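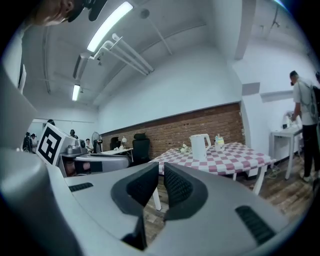

Slide 2 – What we saw on the floor

Last updated: March
Search this site Enter keywords Go

Good morning. I'll keep this to the Undari visit and leave the budget for the next speaker.

Pendley sent 3 of us to the open day. We had 55 minutes on the floor, then a sit-down with the Condovine team. The work is done with hand-held grippers. Each one has a pair of textured black finger pads, and there is a black-and-white marker cube you can see close to the grippers.

Say here: no robot arm is needed for this stage. A person does the task by hand, and the recording is used later for training.

(Pause. Next slide.)
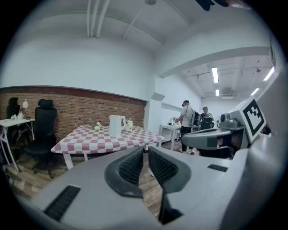 Page 3

Slide 3 – The set-up

Point out the kettle on the checkered tablecloth. It's an ordinary table with ordinary household things on it, and that was the part our group asked most about. Past it, a man in a dark cap is leaning over a white work table.

Figures to read out:
– 121 recordings is the target for one task
– 3000 is the target for the full set

Condovine would like to bring the demonstration to our centre in winter. They need a room with a wood or vinyl floor and two tables. I've told them we can offer the Carrier room – parking is still to be organized.

Questions, then morning tea.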